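2022-12-01

Table surface, continued from Tuesday's notes.

Wiped the whole top down again with the Hulex cleaner, 2 passes, then plain water and a lint-free cloth. The film left by the first cleaner in May is gone as far as I can feel with a fingertip. Huiling Fang went over the corners with the flashlight held low and found one sticky patch near the back edge, probably old tape glue. Took it off with alcohol. No dulling of the finish so far, will look again tomorrow.

Lights: all ceiling panels on, desk lamp off. Meter at the center of the table read 500 lux, and 300 at the left back corner. I want that gap smaller before we start laying out the Jidness parts, as the small pale ones are hard to pick out on a pale top. Options are to move the table toward the window or hang a second diffuser. Huiling prefers the diffuser.
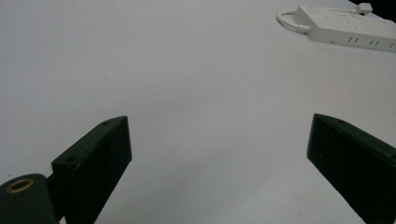 The white power strip stays on the table for now. The wall outlet behind the bench is too far for the Clikell scale's cord, and I don't want a cable across the floor where we walk. If it's still in the way next week, screw it to the underside of the top. Keep the cable looped and pushed into the corner, and set nothing on it.

Room at 19 C all afternoon, door closed.

To do:
- ask Després about the diffuser sheet, price and lead time
- repeat meter readings after dark with the blinds down
- label the cleaner bottles, the two look the same
- new cloths, the blue ones shed

Left the table clear overnight. Parts trays are on the lower shelf, lids on.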